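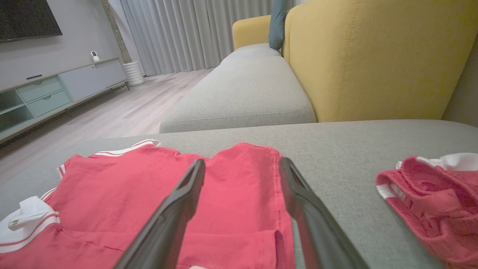
Folding Clothes on a Sofa: Report on a Home Build
Tâm Lưu, 30 May 2023

1. Purpose

The goal of my project was to build a gripper that can fold small clothes in a normal living room. Most student projects in our course use a flat table. I wanted to use the sofa, where my family puts the laundry.

2. Construction

I designed the fingers myself and made three versions in the Drakcombe shared workshop. The first version was too short and the base touched the cushion before the tips reached the cloth. The second bent when it closed. The third version is longer and is the one used in this report. Each gripper carries a small camera at the wrist. The control program is called Tusby, and I started to write it in October.

3. Picking up an edge

Thin cloth is difficult because the fingers can take the upholstery together with the garment. I decided that the program should look first for a hem or a trim in a different color. 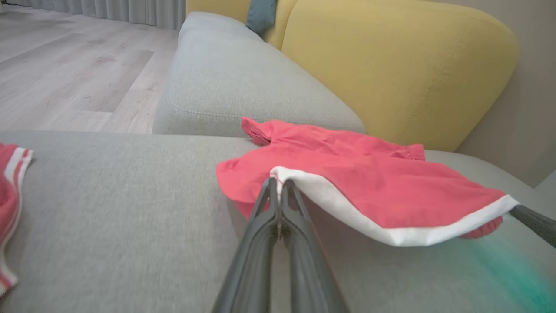

After the first grasp, the second gripper goes to another point on the same edge. Both must then rise at the same speed, or the cloth turns and the fold line is lost. I recorded 2,384 grasps for tuning the closing force. The first 1,000 were made with the old motor settings, so I keep them in a separate folder.

4. Remaining problems

Sleeves are still not solved. The program treats a sleeve as part of the body and folds it at a wrong angle. The sofa cushion also sinks under pressure, and my height value is fixed. I plan to measure the height again before each grasp.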